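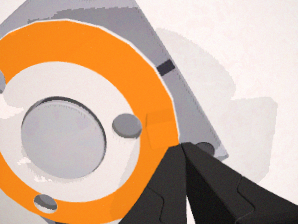
orange ring, gray circle in the middle

Nenard reissue: is anyone else not buying it?

bestofthe_bside
So Bestanitz put out the "lost" Nenard sessions and every review I've read calls it a major rediscovery. I played it three times. It's two good songs and a lot of guitar tuning. The label says the tapes sat untouched in a basement, but the vocal on "Wondley" has pitch correction all over it. Untouched by who?

marlpit
You don't know that's pitch correction. Some people can sing.

bestofthe_bside
Nenard couldn't. I own the first two records. Flat on both, and that was the charm of them.

kettle_drum_ed
The liner notes credit Veronika Hauser with "restoration and additional voices." Additional voices! On a lost tape! I paid $11 for the download so I'm not out much, but the box is limited to 396 copies and people are already flipping them.

marlpit
Additional voices could mean backing vocals, and Hauser sang with the band in the early days. I think you two decided it was a scam before pressing play. Side two is lovely. The Ásgeirsdóttir cover alone is worth it.

oldhiss
Side two is fine. The Ásgeirsdóttir cover has a drum sound I'd place a good ten years after the tape was supposedly made, though. Not proof of anything. I'd like to hear a raw transfer before I believe the basement story.

bestofthe_bside
Same. Brigitta Schnyder's essay in the booklet goes on for pages about the mood of the sessions and never names the studio or the engineer. I don't need her feelings about autumn, I need a tape log.

kettle_drum_ed
Her essay is the best part of the package — which tells you something about the package.

marlpit
Some of us just like the songs.

oldhiss
Sure, and nothing wrong with that. But sell it as a new record with old parts in it and I'd have no complaint. Has anyone emailed the label?

bestofthe_bside
I did in December. Got back a link to the store.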